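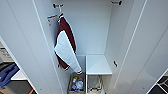 A reader of the last entry wrote in the margin that my maroon only bleeds when I'm stingy with the rinse water, and could I please try one skein with a proper long rinse before blaming the dye again. Fair enough! I did it this morning.

**09/09/2020**

Same Drurlow wool as before, the worsted weight, soaked overnight. Pot held 2000 ml, dye was the Schouten red with a pinch of their black to pull it down to maroon (I eyeballed the pinch, sorry, I know, I'll weigh it next time). Thermometer said 157 when the skeins went in and 161 when I turned the burner down, both Fahrenheit. The bath was nearly clear at the end, so I think the wool took most of it.

Skein A got my usual rinse. Skein B got a long one, cool water, changed over and over until I got bored, and then a squirt of wool wash and more rinsing. Both are now rolled up damp in white cotton with a brick on top.

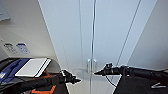 *Double doors, chrome pulls.*

Peeked at the cotton after lunch. A left a pink stripe you could spot from across the shop. B left a much fainter one, mostly at the end where the tie was too tight, so the margin comment gets at least half a point. I still don't love that there's any pink at all. My guess is vinegar: I added it late, and the Voliva notes (the green binder, second shelf) have it going in before the heat comes up. I'd skipped that page because it has soup on it.

Other stuff while I was waiting. The undyed tie yarn came out darker than the skein, same as in the navy batch. Figure-eight ties from now on, and looser! Also clipped 2 snips off B and put them in the Uvgate light box, half covered with foil, to see how the color holds up. Don't open it please, the timer resets.

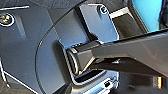
*Slot in the round recess, close up.*

Next pot: vinegar early, everything else the same, black weighed. If the cotton stays white I'll do the ribbing yarn too. Need more pH strips and a new colander, the old one has a rust spot and I don't trust it with reds.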